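I Went to a Robot Open Day and Mostly Looked at Fingers

The flyer from Bendum promised "the future of handling," and since the other thing happening in Mernden that afternoon was a gutter sale, I went. So did 200 other people, judging by the parking. I left the car two blocks over, behind the old Srour bakery, and walked in late with a sticker on my chest that said VISITOR in case I got ideas.

I had pictured big orange arms throwing car doors around. What Bendum does is smaller and, if I'm fair, stranger. They want machines to learn how to handle things from people, so the people do it first, by hand, with a pair of grippers, over and over. My school gym class worked on the same principle.

The guide gave us the short version in the hallway, next to a coffee urn that deserved a talk of its own. You hold the gripper, you work the jaws, and the recordings go off to train something that will one day do it without you. Then we got to see the fingers up close. 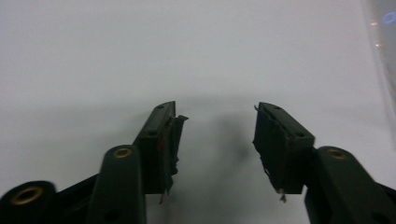 Does a person need any training to use one of these?
About 15 minutes of practice is enough to get going, according to the guide, though getting smooth takes a good deal longer.

I'd expected everything to be chrome. It's dark plastic and little brass inserts, and the pads on the fingertips were as ragged as the cuffs of my gardening coat. I found this very cheering. I have never trusted a workshop where all the tools look new.

A boy in front of me asked how much one cost. The guide said a pair came to more than $3,000, and the boy's father moved him gently back from the table.

We went on to the work area after that, and the tour went quiet in the way tours do when there's finally something to look at. One person, two grippers, a sheet of paper on a blue board. I've watched golf with less concentration. The woman next to me whispered that she did the same thing all day at Pisosby and had never once drawn a crowd.

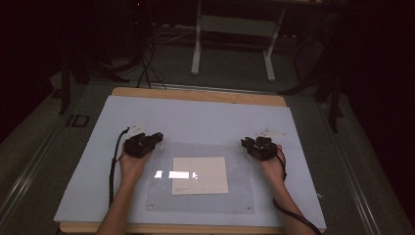
Both hands at work over the blue board.

I asked whether it got boring. The guide said people take turns and that the trick is not to think about your hands, after which I thought about mine all the way to the gift table. (Pens, mostly. A tote bag with the Bendum name on it, which I took 2 of.)

They're doing another one in September. The flyer says there will be a food truck.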